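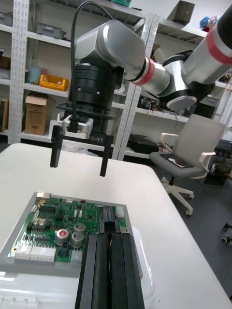
Declan Cheetham wrote to me after the previous lecture that he did not see how a cell with two arms can have one arm in protective stop and the other arm still moving. Should they not share the same stop? He thought I had made a mistake on the blackboard. I had not, but the question is a good one, and I have changed the plan for today to answer it properly.

Robot Cells in Practice, notes for lecture 9
October 13, 2026
Topic: a stop that reached only one arm

1. What the cell does

The Dawber cell is used for placing and checking circuit boards. A board lies in a metal tray on the table. One arm holds or steadies the tray, and the other arm works on the board from above. Both grippers are parallel grippers with two fingers, and during the check they come close to each other over a small area. Please keep this distance in mind when you read the times below.

The arms have the names Hurlow and Jurlow in the software. These names were given long before I joined, and they play a part in the story.

The program which coordinates the arms is called Plemolach. It sends targets to both arms and receives their states. It is ordinary software on an ordinary computer. It is not a safety controller and was never rated as one.

2. What happened

The fault was in March. Hurlow was lowering its gripper to the board and touched a tall capacitor with the outside of one finger. The contact force went over the limit and Hurlow made a protective stop. It was at standstill 72 milliseconds after the limit was passed. So far this is correct behavior.

Jurlow continued. It was pulling the tray to the side, as the next step of the task demanded, and the gripper of Hurlow was now standing still in its path. Jurlow moved for 299 milliseconds more and then stopped by its own force limit, when the tray was already pressed against the fingers of Hurlow. The board was broken near the connectors and one finger was bent. No person was inside the marked area.

The operator then pressed the emergency stop. That stop worked on both arms, and this is important for section 4.

3. What the log shows

The full log is in the course folder. You need only a short part of it, beginning at line 1426:

1426 HURLOW force limit, protective stop
1427 PLEMOLACH stop group A requested
1428 HURLOW stop confirmed
1429 HURLOW stop confirmed
1430 PLEMOLACH group A stopped, 2 of 2
1431 JURLOW force limit, protective stop

Read lines 1428 and 1429 again. Most students pass over them, and so did I the first time. Plemolach waited for two confirmations, received two, and reported success. Both came from the same arm.

The cause was in the settings file. Group A should have contained Hurlow and Jurlow. After a change of network addresses it contained Hurlow and Hurlow. The person who made the edit checked it by eye and so did a colleague, and with two names which differ in one letter I can not blame them very much. The program did not check that the members of a group are different.

4. Two kinds of stop

This is the answer for Declan. In the Dawber cell the emergency stop button is wired to both arms. It does not need Plemolach. The protective stop is another matter: each arm makes it for itself, and at that time the other arm learned about it only by a software message. The drawing of the cell had one box with the word "stop" in it, and for years people believed the box was one thing.

When you study a cell, write down for every stop:
– what starts it
– which arms it reaches, and by which path
– whether it still works with the coordinating computer switched off

The third point can be tested on the real cell, at low speed and with the tray removed. We do it in the lab session after this lecture.

5. What was changed

The protective stop output of each arm is now wired to the stop input of the other. Plemolach refuses to start if a group contains the same member twice, and it compares the name in each confirmation with the list. The force limit for Jurlow was lowered while the grippers are near each other.

I proposed to rename the arms. This was not accepted, as too many scripts use the old names.

6. Before the lab

Read the log as far as the emergency stop and draw a time line with both arms on it. Mark where each one knows about the stop of the other – one of these marks will be missing.

Then think about the following. With the new wiring, Hurlow can stop Jurlow while Jurlow is holding a tray in the air. Is standing still the safe state in this case? Write half a page. I will not collect it, but I will ask two or three of you to read it aloud.

Closed shoes in the lab, and hair tied back.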